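Council lab asks for 80 grippers, gets 3 and a spreadsheet

Preltalcombe's assistive robotics lab has won approval to buy new equipment for the coming year, provided the new equipment is mostly the old equipment.

The lab, which teaches machines to tidy up after people, went to the district's equipment panel in May with a request for 80 hand-held grippers, enough to send one home with every household on its sign-up list. The panel thanked staff for their enthusiasm and funded three.

At $627 apiece before batteries, the grippers were never going to slip through with the stationery. The lab's first budget also left out chargers, carry cases and replacement finger pads, an oversight picked up by a panel member who had once bought a cordless drill.

"We were told to think big," said Gemma Orlandini, who runs the lab's home program. "I now understand that was the theme of the planning day and had nothing to do with the money."

The home program asks people to use the grippers on their own belongings, at their own tables, so that a robot arm can later learn from the recordings. The work is slow and involves a good deal of picking up things that were perfectly fine where they were.

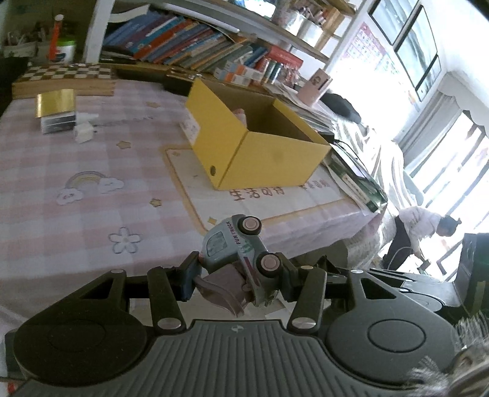 A toy truck in the jaws of a hand-held gripper, over a dining table.

Under the revised plan, the three new units will join the lab's existing stock and rotate among households on fortnightly loans. Orlandini has drawn up a roster covering 68 homes in the first round. The remaining 12 have been offered a place in the second, along with a fridge magnet.

Two suppliers quoted for the original order. Usteo offered a bulk discount that began, with some optimism, at 100 units. Dumitrescu offered no discount but included a repair kit and a phone number picked up by a person, and it was Dumitrescu that got the nod for the smaller order. Delivery is expected before the end of winter, a season the supplier declined to define any further.

The panel has also asked for a wear log. Each household will note how long the gripper was used and whether it was dropped, and the totals will decide what goes in next year's request. Orlandini said early feedback on the form had been frank, with one participant leaving the "dropped" column blank and attaching a separate page.

A larger item, a Drerwood robot arm to put all those recordings to use, has been deferred to the next budget round. The panel's minutes describe the arm as "desirable". The same page describes resealing the lab's car park as "urgent", and work on that starts next month.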